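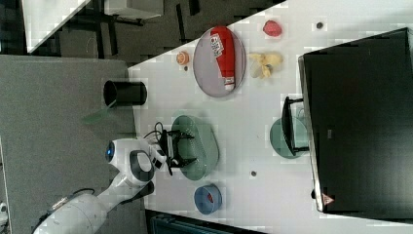

The arm at the first table lines up over a green bowl during the open day at Randen.

I should say at the start that I am no kind of engineer. I can change a tire and I once put up a shelf that stayed up, and that is about where it stops. So when my editor asked if I would like to drive out to the open day at Randen and spend an afternoon looking at robots, I said yes mostly for the drive, which follows the river nearly the whole way and is lovely in August. I was there on 1 August 2022, a hot one, and I had the car windows down until the turnoff for the old Kassab building, where the lab has had the ground floor for 5 years now.

You walk in past a desk with name tags and a pitcher of iced tea (very good iced tea, with mint in it), and then the hall opens up and there are the tables. I had pictured something more like a car plant, I suppose, with yellow cages and sparks. What I got felt a good deal closer to a kitchen on a Saturday morning. There were bowls. There was a bottle of ketchup lying on a plate. And over all of it leaned a smooth white arm with a little blue light glowing near one of its joints, and at the end of it a pair of black fingers, spread wide over the side of a pale green bowl.

"Everybody wants to know when it's going to do the dishes," said Verna Schumacher, who runs the tabletop program and who had kindly agreed to walk me around before the big group came through. "I tell them I'd like to know that too. I have a sink at home."

Schumacher came to this work from a long stretch at Fleretti, a company that makes packing lines for bakeries, and she still talks about robots the way a baker talks about ovens, fondly and with a list of complaints. At Fleretti, she told me, every roll arrived in the same spot, at the same angle, all day long, and a machine could be very quick and very sure of itself. A table in somebody's house is a different matter. The bowl is wherever you left it. The plate might have something lying on it. A piece of fruit has rolled off toward the edge, and the thing has to be found and picked up all the same, and put down gently where it belongs.

I asked her why a bowl should be so hard, and she lit up, because I think she had been hoping somebody would ask. A block is easy, she said. You close on two flat sides and up it comes. With a bowl you have to decide where to take hold. Go for the outside and it may be too wide for the fingers. Go for the rim, with one finger inside and one finger out, and you have a nice grip, but then the rim curves, and if you come down a hair too far over you are pressing on the edge and the whole bowl tips up at you. She showed me with her own thumb and forefinger on a cereal bowl she keeps by her keyboard, tipping it and catching it, tipping it and catching it, until a young man at the next desk asked her very politely to stop.

The visitors came through 12 at a time, and I tagged along with a group that was mostly families. The children took to it faster than any of us. One girl in a soccer jersey planted herself at the rope and gave the robot a steady stream of advice ("Left! No, its left!"), and her grandfather, who had worked with machine tools all his life, wanted to know about the cables and the motors and what happened when the power went out. He got good, patient answers to all three, and he stayed behind to ask a few more when the rest of us had moved along to the next room.

What struck me, and I have thought about it a fair bit on the porch since, was how much waiting there is. I had expected speed. Instead the arm would travel out, pause over something for a moment, shift a little, pause again, and then come down, and you found yourself leaning forward with it. The first grasp I watched went wrong. The fingers closed, the thing slid out from between them, and the whole crowd said "Ohhh" the way people do at a ballpark. The second went fine and we clapped, all of us, grown adults clapping because an object had been picked up! I am not ashamed of it. I would do it again.

Schumacher's group has been on the tabletop work since June of last year, under a project they call Cediton, and 25 people now have a hand in it one way or another. A good part of their day is plain housekeeping. Somebody sets out the table, the arm has its try, somebody writes down how it went, and then the table gets set out again a little differently, with the plate farther up or the ketchup turned around. The colors and shapes get mixed on purpose, so that the robot doesn't learn one tidy arrangement by heart and fall to pieces when it meets another. Schumacher's rule for new hires is that they must set the table themselves for 3 weeks before they touch any of the software. A few of them grumble, she said, and then around the second week they start noticing things, like how a shallow bowl skates when it's nudged, or how a bottle on its side wants to roll.

We ended up back by the iced tea, and I asked whether she ever gets tired of looking at bowls. She thought it over longer than I expected. She said that she had gone to her sister's for supper in the spring and had stood in front of the open cupboard for so long, considering the rims, that her sister came to see whether she was feeling all right.

The lab plans to hold another open day next June, with the same tables and, I'm told, more parking, which they could use. Children are welcome. If you go, get there early enough to stand right up at the rope, and do have the tea.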